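Miluvmont Seabed Recovery Study
Interim Progress Report to the Valente Fund
Reporting period ending 03/09/2023

1. Purpose of this report

This report sets out the work completed under the second year of the grant, the changes made to the original plan, and the money spent to date. It should be read together with the inception report, which describes the survey design in full.

The study examines how animal life on a deep, muddy seabed responds when the top layer of sediment is disturbed. Its results are intended for agencies that must set conditions on seabed work before they have long-term records to draw on.

2. Field work

The February cruise to the Sollano Basin was completed as scheduled. The team revisited all 21 stations sampled in the first year and collected 330 sediment cores, which meets the target in the grant agreement. Cores were sliced on board, fixed, and moved to cold storage at the Miluvmont laboratory.

Two of the bottom landers were left in place to record current speed and turbidity through the fall. A third could not be deployed owing to a fault in its release unit. It has been returned to the manufacturer under warranty, and the northern transect will rely on ship-based readings until it is available.

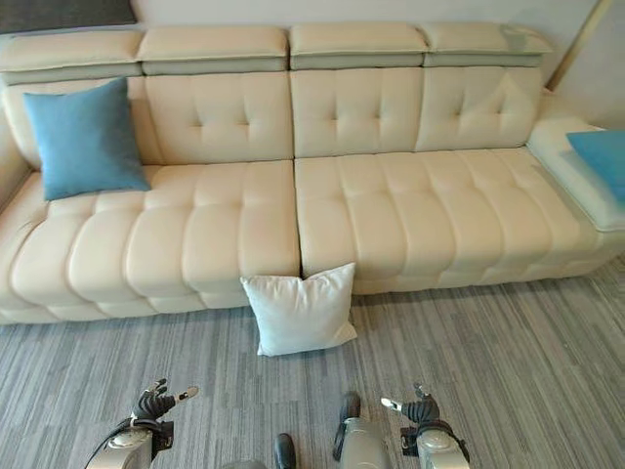
Weather closed the working deck for part of the final week. Core collection had been placed at the start of the schedule and was not affected, but the camera tows planned for the eastern slope were shortened. The remaining tows have been carried over to the next cruise at no added cost to the Fund.

3. Laboratory analysis

Sorting and identification are 70 percent complete. Worms and small crustaceans account for most of the material processed so far. Nematode counts are behind schedule. The work is slow, and the position of second sorter was vacant for much of the spring. That position has now been filled.

Early counts suggest fewer animals in the disturbed plots than in the reference plots, with the gap widest in the upper layer of sediment. These results are provisional and should not be quoted until the remaining cores have been checked.

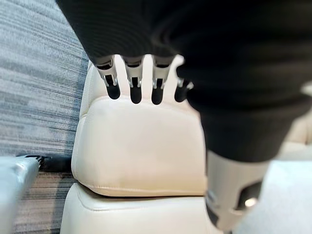
Photo: Skindeck

4. Data management

All station logs and current records from the first year have been passed to the project archive. Species records will follow once names have been confirmed by outside specialists. The archive format was revised at the Fund's request so that each record now carries its depth, gear type, and sieve size.

5. Budget

Spending is within the approved total. Ship fuel exceeded its budget line, and the difference was met from unspent salary funds. A revised budget table is attached as Annex B. The Fund's approval is requested for the transfer between lines.

6. Next period

Work will focus on finishing the nematode counts, recovering the landers, and preparing the first technical paper. A draft of that paper will be sent to the Fund for comment before it is submitted for publication.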